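Best way to keep short charging cables from getting lost in a storage box?

Kolbrún Østergaard
6 June 2024

I'm packing odds and ends into an open cardboard box before a move. It's mostly cloths and knitted things, with a few short USB cables. Last time the cables slid to the bottom and I ended up buying new ones. Should they go in first or last?

Þórarinn Toft

Last. Put the soft stuff in first, then lay the cables on top where you can see them. Coil each one loosely and hold it with a twist tie - don't fold it sharply near the plug, that's where mine always split. 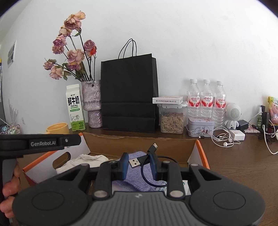
If the box has handle holes in the sides, keep small items away from them. I lost an adapter that way. A zip bag solves it, and you can write on the bag which charger the cable belongs to. Knitwear also snags on the metal ends, so the bag helps there too.

Sarum

I just throw them all in a drawer and carry the drawer.

Hviid

Agree with the bag. I use 2, one for USB-A and one for everything else. Tape the top shut before it goes in the car.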